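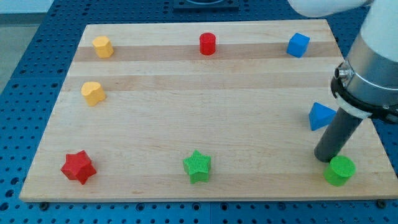

NILLPORT, July

Oana Costache had the blocks out before the kettle boiled. She set them on the board one at a time, with a hand's width between them, because her father had always laid them out that way and she didn't know another.

The buyer was coming at four. His name was Orhun Kahraman and he had written twice from Iton, both times on company paper, asking whether the set was complete. She had answered the first letter and left the second on the windowsill.

"Which one goes in the corner?" Liviu asked. He was leaning on the door with his coat still on.

"The yellow hexagon. Far left."

"And the heart?"

"Under it."

He came over and looked. The red cylinder stood up straight near the middle of the back row, and the blue cube was off to the right of it, turned on its corner. Liviu put out a finger and took it back again.

"He used to let me hold the green star," he said. "When I had the fever."

"He let everybody hold the green star."

The set came from Hodoroagă's workshop, which had closed the winter she was born. Her father had been the last man on the payroll. When the owner couldn't cover his wages he paid him in stock, and most of the stock was sold or burned in the stove within three years. The blocks were kept in a flour bag behind the good plates. There had been a printed sheet with the name of each shape in two languages, but a cousin took it to Pramer and it was never sent back.

Kahraman was offering 400. Gheorghița Nistor from downstairs, who had sold a clock that spring and considered herself experienced, said to ask for 420 and take whatever came.

"You could keep one," Liviu said.

"Then it isn't complete."

"It's complete if you don't tell him there was another."

Oana poured the tea. She thought about which one she would keep, and the trouble was that it changed. At noon it had been the red star, which she had once carried to school in her sock. Now it was the blue triangle. There was no story to the triangle at all. It was only that it had never been anyone's favorite, and she could picture it in Iton in a glass case with a card beside it.

Kahraman arrived early. He was younger than his handwriting. He wiped his feet for a long time and then stood by the blocks with his hands behind his back.

"May I?"

"Please."

He lifted the green cylinder and looked at the underside. He smelled it, which made Liviu look away toward the stove. Then he put it down again on the near side of the board, a little crooked.

"My grandmother had these," he said. "The same heart. I wrote that you should tell me if it was complete, but I don't know what complete is. I was four. I remember the heart and I remember a red one."

"Which red one?"

"I don't know. I was hoping I would when I saw it."

He looked from the star to the cylinder and back. Outside somebody was dragging a crate along the landing. It stopped, and Gheorghița's voice said something to somebody, and it started again.

"It's the star," he said finally. "I think it's the star."

Oana got the flour bag from the cupboard. She had washed it that morning and it was still stiff from the line. She held it open and he put the blocks in himself, slowly, starting at the back. When he came to the triangle he turned it over a couple of times and held it out to her.

"We didn't have this one," he said.

She took it. He counted out 395 on the counter, apologized, and went through his pockets for the rest.

"Leave it," she said.

Liviu walked him down to the street. Oana put the triangle on the windowsill, on top of the second letter, and drank her tea, which had gone cold.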